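Does the Cup Change the Coffee? A Check on Three Cafe Claims
Term project report, Introduction to Consumer Research

1. Why we picked this

The Stumia cafe chain says on its menu that coffee "tastes sweeter in a faceted cup." Tenia, which sells the cups, repeats the claim and adds a chart with no scale on it. We wanted to see whether ordinary drinkers would notice anything at all. 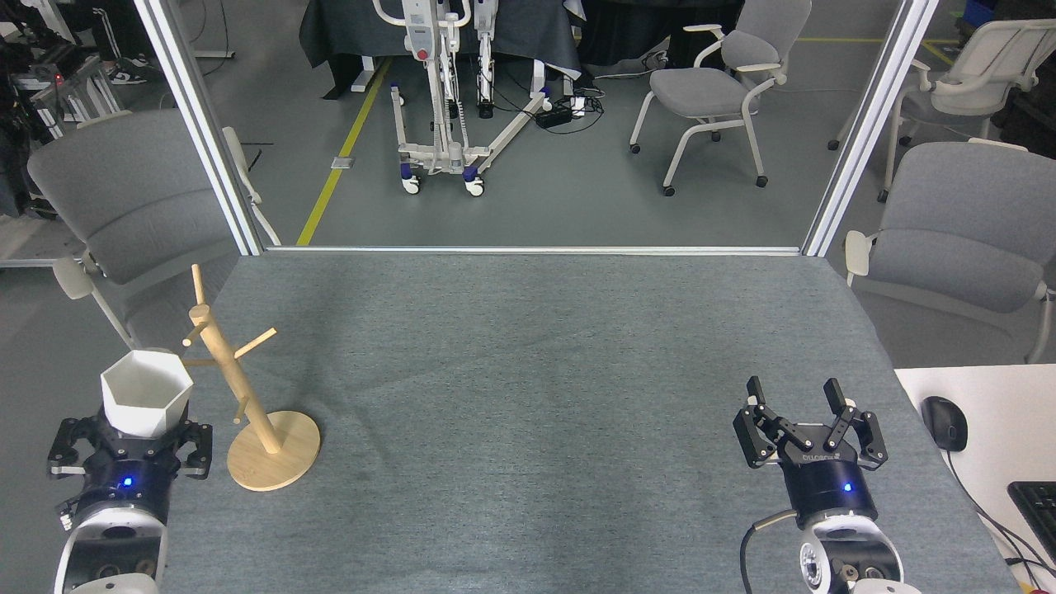
2. What we did

We ran 135 tastings in the student lounge in March. Each person got the same Kuusk medium roast in two cups, one round and one six-sided, and rated sweetness from 1 to 5. Tasters wore a blindfold for the first pair and took it off for the second. In total we kept 297 ratings and threw out the ones with missing numbers.

3. What we found

With the blindfold on, the scores for the two cups were nearly the same. With it off, the six-sided cup did a little better. We don't think this helps Stumia much. People who can see a fancy cup may expect a fancy drink, and a few had already read the menu.

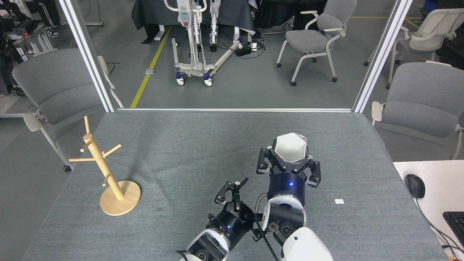
Price is the part of the claim we trust least. Grakammont, the campus shop, charges 3 dollars more for the faceted kind. A white hexagonal cup has flat faces on the inside too, so a seller can say the coffee "moves differently" and sound scientific. We found no test of that anywhere. Our own lounge data can't settle it either, as we never measured temperature and the pots were refilled at odd times.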